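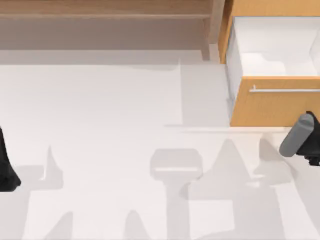 Stikow Robotics Club
Minutes of the general meeting, Mar 14, 2026
Held in the upstairs computer room, Sinham Community College

Chair: Thandeka Hendricks
Present: 22 members, plus two visitors from the Cronin evening class
Apologies: received from four members, all revising for mocks

1. Minutes of the January meeting

Agreed, with one correction. Under "Purchases" the second graphics card was written down as ordered. It was only priced. The card has since been ordered and is in the post.

2. Simulation team report

This took up most of the meeting and ran well over its slot, which the chair allowed as everyone was enjoying it so much.

The two-arm simulation is running on the club machines, and what a difference from January! Back then we had one arm, a grey box standing in for furniture and a floor that things fell through. The room now has a shelf unit and a drawer cabinet, both in wood finishes, and the drawer is a proper one with a long silver bar handle and an inside you can put things in. The team was given a round of applause for the drawer alone.

The team went through how the cabinet was put together. The drawer slides on a single joint with a stop at each end. The first version had no stops, and pulling the handle sent the drawer across the room and out of the world altogether (we were shown the recording twice, by request). Friction on the slide has been raised three times and now feels about right, though it is still a bit too willing to drift when an arm brushes past.

The overhead view is now the one used for planning. Members had asked in January whether a side view would be better for judging height. The team's answer was that looking straight down makes it much easier to plan where the two arms may go without getting in each other's way, and that height can be read from the joint figures. There was a good discussion on shadows. Soft shadows are switched on at present. Some members find them a real help in telling how the arms are placed over the white floor. Others find the big pointed ones distracting and would like a plain mode for checking paths.

Agreed: keep the shadows on by default and add a key to turn them off.

A question came from the Cronin visitors on why the shelf and the cabinet are different colours. The cabinet is the warmer orange one, and the team likes it that way as newcomers can be told "go for the orange one" and get it right first time. No change proposed.

3. Test runs so far

The log stands at 2,861 runs of the drawer task since the new room went in. The task is the same as before: one arm takes the handle and opens the drawer, the other puts a block inside, and the first arm closes it again.

Opening is going very well. Closing is less good. The usual failure is that the arm lets go of the handle, backs off, and comes in again too low, so that it pushes against the cabinet below the drawer. Two members have been working on a fix in which the arm stays close to the handle and waits there. Early runs look promising and the pair were keen to stress that they are early.

The left arm is still the slower of the two. It was suggested that this might be a leftover from when it was copied and mirrored from the right arm, with one speed limit not carried across. Several people said "oh!" at the same moment. To be checked before anybody changes anything else.

The team would like 2,000 more runs with the block starting in different places, spread over the machines in the evenings. Members who can leave a machine on should put their name on the sheet by the door.

4. The Jandetti Challenge

Our entry has been accepted, team number 26. The chair read out the rules that have changed since last year:

Two arms are now allowed, where it used to be one.
The furniture may be our own design, but the drawer must start closed for judged runs.
The judges choose the starting place of the block on the day.
Each team gives a short talk, and at least two members must speak.

The last of these caused some nerves. Thandeka said that anyone who has explained the drawer stops to the rest of us tonight has already given half the talk, and did it very nicely. Three people have agreed to have a go. A practice talk will be held at the next meeting, with friendly questions only.

It was asked whether the shelf unit is needed for the judged task. It isn't, but the team would like to try a bonus task of moving the block from the drawer to the shelf if there is time. There was a lot of support for this. The chair asked that closing the drawer be sorted out first, and this was accepted with only a little grumbling.

5. Beginners' sessions

The joystick evening for new members was a great success and should be repeated. Newcomers drove one arm each in pairs and had to talk to each other to get the drawer open. One pair managed it on their first try. The Cronin class would like to join the next session and will bring their own headphones.

The beginners' notes need rewriting, as they still describe the old one-arm room. Offers of help to the chair, please. They should be short, and should explain early on what each key does.

6. Purchases

Approved: a replacement joystick, one long extension lead.
Held over: the larger monitor. Price to be looked into again.

7. Any other business

The upstairs room will be locked earlier during exam weeks, so evening runs must be started in good time.

A member has made a club badge with two arms and a drawer on it. It was passed round and much admired. Orders to be taken at the next meeting.

Actions

Simulation team: key for shadows on and off; a little more friction on the drawer slide.
Closing pair: carry on with the waiting fix and bring figures next time.
Left arm speed limit: to be compared with the right, before any other changes.
All members: evening machine sheet.
Chair: confirm talk speakers with the Jandetti organisers; collect names for the beginners' notes.

Next meeting in the same room, with the practice talk as first item.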